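Neue Hausregeln für Aufnahmen mit Handgreifern in Wohnräumen

Ab 1. Juni gilt für alle Teams, die mit handgeführten Greifern in bewohnten Räumen arbeiten, die überarbeitete Fassung der Hausregeln. Philomena Noonan hat sie mit den Gruppen Loris und Cenda abgestimmt, der Standort Drastudach zieht im Juli nach. Die wichtigsten Punkte für den Alltag stehen hier, der volle Text liegt im Teamordner.

Vor dem Termin: Eine Wohnung wird nur mit schriftlicher Einwilligung aller Personen betreten, die dort wohnen. Die Einwilligung nennt die Räume einzeln. Wer nur für die Küche unterschrieben hat, hat nicht für das Schlafzimmer unterschrieben. Briefe, Fotos, Medikamente und Bildschirme werden vor der ersten Aufnahme weggeräumt oder abgedeckt, und zwar von den Bewohnern selbst.

Am Gerät: Die Greifpolster werden vor jedem Einsatz abgewischt und auf Risse geprüft, an den Gelenken wird der Sitz der Bolzen kontrolliert. Bei Textilien kommt eine Sichtprüfung auf Fusseln dazu, besonders nach Plüsch und Wolle. Lose Fäden gehören nicht zwischen die Arme – im Zweifel abbrechen und reinigen. Nach 300 Griffen werden die Polster gewechselt, auch wenn sie noch gut aussehen.
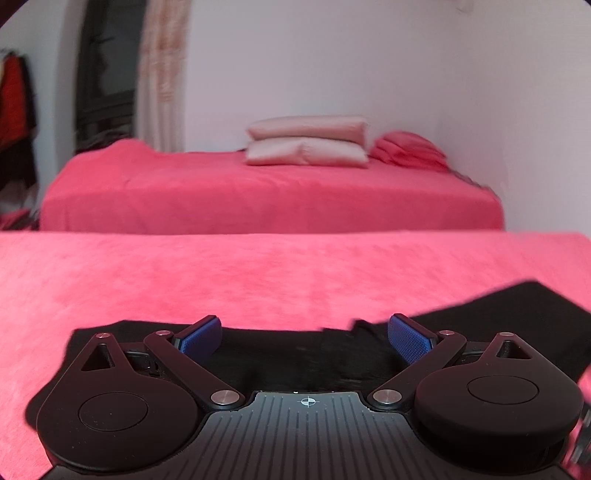 Textilaufgabe im Schlafzimmer: Greifer über einem schwarzen Tuch auf einer rosa Plüschdecke.

Bei Aufgaben mit Stoff gilt außerdem: Das Zielobjekt soll sich farblich deutlich vom Untergrund abheben. Es bleibt so liegen, wie es im Ablaufblatt vorgesehen ist, und wird zwischen zwei Durchgängen nicht glattgestrichen. Eine Serie umfasst höchstens 10 Durchgänge, danach folgt eine Pause von mindestens zwei Minuten. Missglückte Griffe werden markiert und nicht gelöscht. Das war bisher uneinheitlich geregelt und hat beim Abgleich mit den Daten aus Yuen um die 192 Dateien gekostet, die sich nicht mehr zuordnen ließen.

Nach dem Termin: Möbel und Wäsche kommen an ihren Platz zurück. Die Aufnahmen werden noch am selben Tag übertragen und vom Gerät entfernt. Zieht jemand die Einwilligung zurück, geht die Meldung direkt an Philomena Noonan, ohne Umweg über die Gruppenleitung.

Rückfragen zum Ablaufblatt bitte über das Postfach der Gruppe Loris. Die alten Vordrucke werden nicht mehr angenommen.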